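Folding on the bed, again

7/11/26

I moved the folding back to the bedroom this week. For most of the spring I did it at the kitchen table in Birkville, standing up, and by the end of a load my back hurt and there were crumbs on the towels. The bed is the right height if you stay near the foot of it, and it's bigger than any table I own.

The black shirts go first. I have too many of them and they all look the same once they're in a pile, so I do them while I still have the patience. The rest of the load was towels and two pillowcases, and those can wait in the basket.

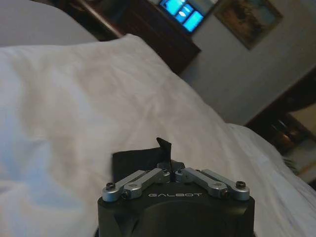

My old way was to fold in half the long way, sleeves in, then in half again. It's fast but the shirts come out wide and they slump in the drawer. Junaid Sial, who I shared an apartment with in Durncombe, did thirds. He folded each side in toward the middle, tucked the sleeve back, then brought the hem up to the collar and folded once more. I thought it was fussy at the time. I've been doing it since last September and I don't iron T-shirts anymore.

The part I still get wrong is the start. A shirt has to be flat before you do anything else. On a table you can smooth it with one pass of your hand, but on a duvet it sinks wherever the filling is thin and you end up folding a wrinkle in. I pull the shoulders out first, then the hem, and leave the middle alone. 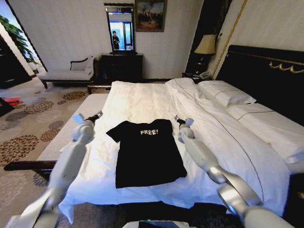

The FREE! shirt, laid out front side up.

You want the print on the outside when it's done, so for thirds you turn the shirt face down before the first fold. I forget this a lot - then I have a drawer of plain black rectangles and have to open them to find the one I want.

I also bought a drawer divider from a shop in Ziswood. It cost 31 dollars with shipping and it's 2 inches too long for the top drawer, so it's in the second one with the socks. I may cut it down. If anyone has done that without splitting the end, leave a comment.

Towels tomorrow.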